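Old computers, new homes: what to do before you give yours away

July 1, 2021
By Gualtiero Longo

The collection of used computers in Welberg starts again this month, after a long pause. Last November our members brought 278 machines to the Martinelli hall, and 44 of them were laptops with no charger. We were happy with every one. Still, many people asked me the same questions at the door, so I try to answer them in writing this time.

First, please do not wait too long. I know this feeling well: the old computer goes in the closet "for some months", and then it is there for six years. A desktop that is five years old can still serve a student for homework and video lessons. When it is twelve years old, we can mostly use it only for parts. If you have already bought the new one and you have moved your files, the old one is doing nothing for you.

Second, about your files. Copy what you want to keep, and then open the copy to see that it really works. Last year one member saved all her wedding photos on a USB stick, but she had saved only the shortcuts to the photos. Luckily we had not yet erased the drive.

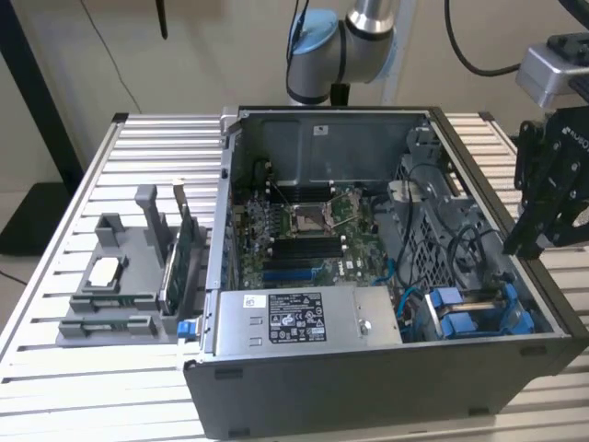
After the copy, sign out of your accounts. This means your mail, your browser, your music service and also the office programs, which often permit only a certain number of devices. If you forget, you can usually remove the old device later from the website of the service, but it takes more patience.

Then comes the question of erasing. You can do it at home with the reset function of the system, if you choose the option that removes everything and cleans the drive. It may take a whole night. If you prefer, you can leave the drive as it is and sign the yellow form at the desk, and we will erase it for you. Some people want to take the drive out and keep it. This is also fine - please write it on a piece of paper and tape it to the case, so that we know what is missing.

Third, what to bring with it. The power cable is the most useful thing. Keyboards and mice are welcome if they are clean. Please do not bring printers, we have no place to store them and the ink makes a mess. The Clolevier recycling point on the road to the station takes printers and old televisions without payment, also from people who do not live in town.

Many of you asked where the computers go. The good ones go to families through the two schools. A smaller part goes to the reading room, where they replace machines that are slower than a typewriter. What cannot be used goes to Stirkelent, a company that separates the metals and sends us a receipt by weight. The last receipt was for 700 kilograms. I did not expect so much, but old monitors are heavy.

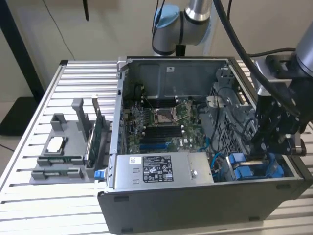
When and where to bring your computer

The Martinelli hall is open for the collection every afternoon from two to six, until the end of the month. Please use the side door, the main entrance is under repair. If you cannot carry the computer yourself, call the office and ask for extension 801, and we will find someone with a car. Laptops can also be left at the reading room during the usual hours, with your name and phone number on them.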